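4.2 Head and wrist cameras in the bedroom set

The second comparison keeps the arms and the gripper fixed and changes only which camera feeds the controller. All runs use the Menden bedroom, a simulated room furnished with a bed, a chest of drawers and a small number of loose objects. We chose it over the Fiore kitchen used in Section 4.1 because the furniture is low and the robot has to lean and turn to reach it. A camera fixed to the body leans with it. A camera near the gripper moves even more, and at the start of a reach it often has nothing in view that the controller could use.

Each controller was run for 300 episodes per camera setup. An episode starts from a random body pose and ends when the object is lifted or after 95 seconds of simulated time. Images are passed to the network at the same resolution in every setup, and no correction is made for camera tilt. We tested the Worier controller, which takes one image per step, and our own Bretutgate controller, which keeps a memory of the last 16 images from each camera.

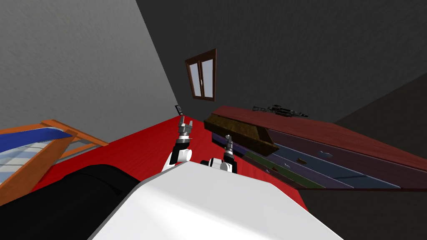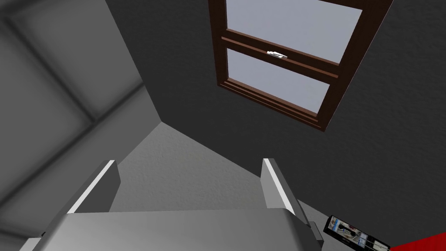 Figure 5. Two views from the simulated bedroom. Top: both arms, with the bed at left and the chest of drawers at right. Bottom: upward view past the open gripper toward a corner of the room and the window.

With the body view alone, both controllers found the target furniture in most episodes. Failures came late, in the last part of the reach, when the forearm or the gripper itself hid the object. The Worier controller tended to stop short and close its fingers on air. Bretutgate did this less often, and we put the difference down to the memory — it could still use an image from before the object was hidden.

With the wrist view alone the pattern was reversed. Once the object was between the fingers, both controllers closed on it well. Getting there was the problem. When a run began with the gripper pointing up, the input was mostly wall, and the Worier controller would sometimes swing the arm back and forth until time ran out. Memory was of little help in these runs, as all of the stored images looked much the same.

Using both views together gave the best results for both controllers. The gain was larger for Worier, which had more to recover. Training with two views did take longer, and we had to lower the batch size to fit the 2049 training sequences on the same hardware. We did not retune the learning rate after this change, so the two-view results may be slightly low.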